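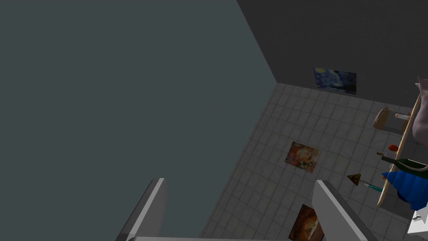 Does the controller matter as much as the brochure says? Comparing Harby and Kuo on a simulated two-finger gripper

Yurii Horobets
Mondthorpe, School of Engineering
Submitted 4 Mar 2025

Background

The task set for this project was to choose between two controllers for a floor-level pick-up job: an arm reaches down into a cluttered room, closes a parallel gripper on a named object and lifts it clear. The controllers were Harby, which plans a whole reach before moving and then follows it, and Kuo, which takes the wrist camera image at every step and corrects as it goes. Both run in the Lilano simulator and both come with a demonstration in which everything gets picked up.

I began the project doubting that the demonstrations meant much, and I finish it with the same doubt and more paperwork. The demonstration scenes use a bare floor with a single object in the middle of it. Any reasonable controller should manage that. I wanted to know what happened with things lying against each other, things near a wall, and things too flat to get a finger under.

Setup

The test room has slate-coloured walls and a floor of light grey square tiles. Objects were put down in different arrangements, many of them crowded on and against a long wooden board, because a crowd is where I expected trouble. The set includes a green bottle lying on its side, a small red object, a blue ribbed piece that could pass for a fluted cup, and a small trowel or spatula with a teal handle. There are also framed pictures lying flat on the tiles, and a Starry Night on the wall.

The camera sits at the wrist and looks down past the fingers. This was not my choice. Lilano offers a fixed overhead camera as well, but Kuo only accepts the wrist view, and giving Harby a different camera would have meant comparing cameras and controllers at once. I think a fair number of published comparisons have that problem and step around it quietly.

The fingers are plain blocks. They have no pads, no curve and no compliance, and they fill a good part of the lower image. When the gripper is pitched steeply toward a corner of the room, the objects worth picking up can end up at the very edge of the view with a lot of wall in the middle.

Each controller was given 400 episodes. An episode ended when the object was lifted and held, when it was knocked out of reach, or when the time limit ran out. The starting arrangements were identical for both, and I checked that they were by comparing the saved object positions before each run. The first time I checked, they weren't. Lilano reseeds its random generator when a controller is loaded, so my first batch had to be thrown away. The manual mentions this in a footnote to an appendix.

What was measured

I logged success, time to grasp, and contacts with anything other than the target. The third measure was my supervisor's idea and I resisted it at first, thinking it would only add columns. It ended up being the one I trust most. A controller that gets the bottle by ploughing through everything beside it has a success recorded against its name, and on a real floor somebody would be sweeping up.

I also read through failure recordings by hand. I did not watch all of them. I watched every failure involving the bottle and the trowel, and a random draw from the rest.

Results

Kuo succeeded more often than Harby overall. The difference was clear on the crowded arrangements and small on open floor. If I stopped there the recommendation would be easy, and it would agree with Kuo's own documentation.

The contact log spoils it. Kuo touched neighbouring objects far more than Harby did, mostly in the last part of the approach, when the target starts to disappear between the fingers and the controller keeps making little sideways corrections. Some of its successes look like luck to me. In one recording the bottle rolls off a neighbour that has just been nudged and comes to rest in the gap between the fingers, which then close on it. The log calls this a clean grasp.

Harby fails in a duller way. It makes its plan, goes where the plan says, and closes on air if the object has moved or if the first estimate of its position was poor. It rarely disturbs anything. It also doesn't notice that it has failed, and will lift an empty gripper with complete confidence.

On time to grasp there is little to report. Harby is quicker once it is moving and slower to start. Adding planning time to motion time brings the two close enough together that I would not choose on speed. Kuo's documentation leaves planning time out of its comparison for reasons it does not give.

Flat objects defeated both. The framed pictures on the floor were included as targets in a few arrangements and I might as well have asked for the tiles. Straight block fingers can't get under something that thin, and neither controller has any notion of sliding an object to an edge first. I have left these episodes in the totals. Taking them out would improve both scores and tell the reader less.

The flat pictures caused a second problem that I hadn't planned for. Their patterns are busy and warm-coloured, and Kuo's target estimate wandered toward them when the named object was brown or tan. Harby's did so less often. I suspect the image features in Kuo were tuned on plain floors, but I have no access to its training data and can't show it. The painting on the wall had no effect that I could measure.

How much of this is the simulator?

A fair bit, I think. Lilano treats contact between blocky fingers and curved objects in a simplified way, and the bottle in particular will sometimes stick to a finger when it should slip. I repeated part of the test with friction turned down. Both controllers got worse, and Kuo got worse by more, which fits the idea that some of its lead comes from generous contact physics.

Lighting is even across the whole room. There are no hard shadows and no glare off the floor, and the camera image has no blur in it. A controller that depends on the image at every step stands to gain most from that. I would want to see Kuo under a fluorescent tube with one end flickering before I believed its numbers on a real arm.

My own code is another weak point. The wrapper that talks to both controllers runs to 900 lines, was written by one person, and has tests for the parts I thought of. A late bug in it had been passing Harby an object pose that was one step old. For stationary objects this made no difference, and I reran the others, but I mention it so the reader can decide how much to lean on the table in Appendix A.

Recommendation

For the pick-up job as written, with success as the only criterion, Kuo. For any version of the job in which the neighbouring objects matter, Harby with a check added after the fingers close, so that it knows when it is holding nothing. I wrote a crude version of that check using finger width alone. It caught most empty lifts and wrongly rejected the thin handle of the trowel several times.

I would not buy either on the strength of this report. The fingers limited the outcome more than I expected at the start, and I would like to see the same arrangements run with a tapered fingertip before anyone spends more time on controllers. The lab has arm time available in April, and I have asked for a slot to repeat the bottle arrangements on hardware.

Appendix A holds the full results table and Appendix B the arrangement files. The discarded first batch is archived with them, labelled as discarded.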